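The cake recipe came with the apartment. It was taped inside the cupboard over the stove, in pencil, and the only measurement I could read was 65 grams of butter. Everything else I guessed – and I guessed badly, four times, all through November.

I'd rented the place in Ellwood because it was cheap and close to the bus, and because the landlord said he'd knock off 400 if I painted the hall myself. I painted the hall. Then I got bored and started baking for people I hadn't met yet, which I know sounds a little sad, but I was having a great time!

By the fifth try I had something I was willing to share. Well, a piece of it. It went in the little brown bowl, crumbs and all, and I put out a plate in case anybody wanted to be fancy about it.

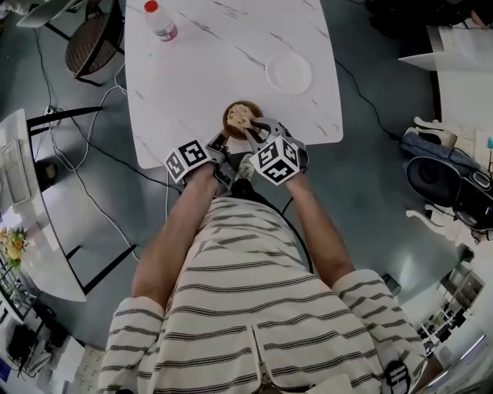 Declan Haslam thought it needed salt. He chewed for a long time and then said his grandmother used to make the very same thing, only hers held together, and had I maybe left out an egg?

I told him there was no egg on the card.

"Under the tape," he said. "Did you look under the tape?"

So up I went on the step stool, with a butter knife, and peeled the corner back while he held the flashlight. And there it was, small and slanted – one egg, beaten – and under that a phone number ending in 742 and the name Bulby.

"That's her," Declan said, and he sat down on the floor. "That's what we called my grandmother."

I cut him another slice, and he asked if he could use my phone.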